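桌面机械臂能不能帮我做家务了？Hakine 小臂用后感

最后更新：2021年7月21日

先说我是什么人：不是搞科研的，就是一个爱买电器、讨厌收拾的人。扫地机用到第三台，洗碗机用到第二台，剩下的活儿（把盖子收起来、把桌上零碎捡走、把东西放回原处）还是全靠两只手。所以六月份看到 Hakine 出了这款桌面臂，配套软件还有个“家务”栏目，我就动心了，租了一台回来玩！
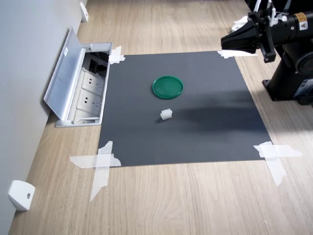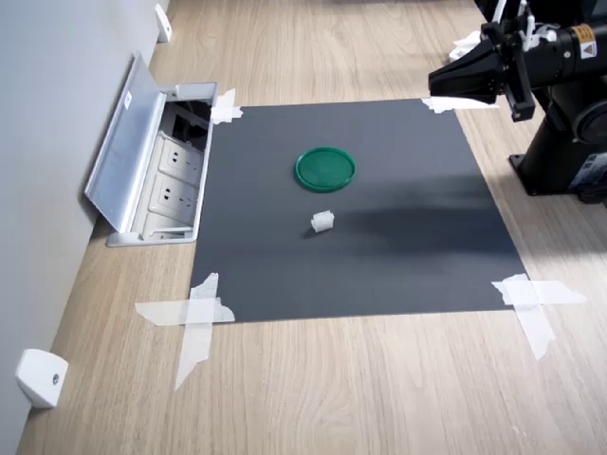 机器能不能做家务，我觉得得拆成很碎的小事来看，别一上来就问它会不会做饭。一件事做成了再谈下一件，不然全是宣传片。我给它出的第一道题是“收桌子”，听着简单吧？可你看那个绿色的圆盖子，平平地躺在灰垫子上，边沿就那么浅浅一圈，夹爪从上面下来，能捏的只有那道边。再看它前面那个小白块，比盖子小得多，侧面还一棱一棱的，又是另一种捏法。人手根本不会去想这些，指甲一抠就起来了，机械臂得一点一点算。

先讲安装。底座比我想象的沉，说明书写得一般，中文部分有几处读了两遍才懂。软件倒是装得很顺，连上以后自检一遍，胳膊慢吞吞地抬起来再放下，第一次看真的有点激动，我站在旁边傻乐了半天。垫子我强烈建议铺一块深色哑光的，再用胶带把四个角粘牢。我刚开始图省事，直接在桌面上干活，夹爪一蹭，东西跟着滑，摄像头那边也老认错位置。

然后是成绩。同一套收桌子的活儿，我前前后后让它跑了600次，大部分是晚上边看剧边跑的。完整做完、中间不用我伸手的，361次。你要说这个数字好不好，我自己也挺矛盾的：当玩具看，很厉害了；当保姆看，我早就把它辞了。换成洗碗机，十次里有四次要我捞出来重洗，谁受得了啊。

失败的花样倒是很丰富。盖子这类又扁又滑的东西最要命，爪子下得浅了夹空，下得深了顶在垫子上，软件就弹一个报警，停在那里等我。小方块反而好些，只要别歪得太厉害。光线也有影响，下午胳膊自己的影子落在垫子上，识别就开始犹豫，我后来在对面加了一盏台灯，情况好了不少。还有速度，慢，真的慢。收一件东西的工夫，我能把整张桌子擦完再去倒杯水。

说说喜欢的地方吧，不然显得我光挑刺。一是安静，夜里跑也不吵人；二是示教做得很舒服，抓着胳膊走一遍动作，它就记下来了，我教了5遍就能复现个大概，比拖那些参数条舒服太多。三是它不会烦！同样的动作跑一晚上，第一遍和最后一遍的脾气一模一样，这点我比不了。

顺便讲讲车间那边。我有阵子在 Gallham 的包装线上干过活，那里的机器手快得吓人，一天到晚不出错。但你仔细想，人家的料是排好队来的，朝向一样，高度一样，连箱子都是同一个厂的。家里哪有这种待遇？今天是盖子，明天是袜子，后天是孩子捏扁的纸盒。我觉得差距主要就在这里，胳膊本身早就够用了，缺的是对付乱七八糟东西的本事。

也试过 Zhuravel 的夹指套，软一些的那种，套上以后抓盖子的边明显稳了，但是捏小东西又变得不利索，换来换去很麻烦。要是 Hakine 能出一个自己换爪子的底座，我愿意多掏钱。

价格方面，我是从 Endcombe 租的，一个月620块，押金另算。想玩、想学点东西、家里正好有空桌子的，租一个月很值，我玩得挺开心。指望它解放双手的，再等等，这笔钱请钟点工能收拾好几回，人家还顺手帮你把灶台擦了。

我自己的租期下个月到，大概会续一期，想试试让它叠抹布。试完了再来更新。

读者评论

阿拖：叠抹布我试过别家的，劝你做好心理准备，它会把抹布揉成一团然后报告任务完成。

小灶台：想问一下夹指套是原装接口吗？我那台拧不上去。

作者回复 小灶台：要加一个转接片，包装里有，压在说明书下面，我也差点扔了。

夜班收件人：做仓库的路过，扁平件我们一直用吸盘，夹爪对付盖子太吃亏了。家用的什么时候也能配一个啊？

不爱洗碗：四成要返工，那跟我家那位差不多嘛，哈哈。

联系我们 | 版权所有，转载请注明出处 | 返回顶部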